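4. Refilling the Joltham tool case

The label promises "a place for every tool." We have our doubts, so go slowly.

1. Open the case flat on a table.
2. Lay the hammer, pliers and tape measure in the lid half.
3. Press one screwdriver into the top slot of the base. Leave the second screwdriver and the knife on the table for now.
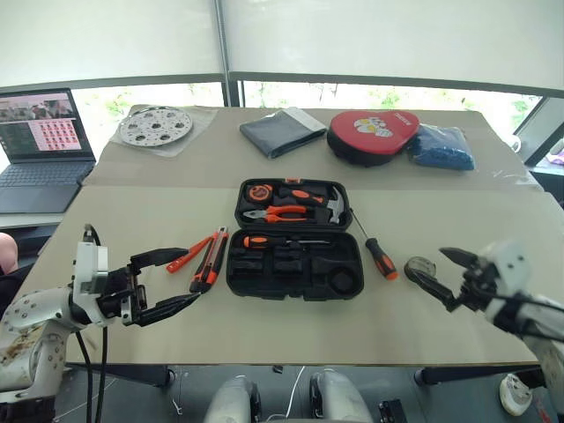
4. Try the remaining tools in the empty slots. Do not force them.

Caution: Retract the knife blade first. We would not trust the molding to hold it.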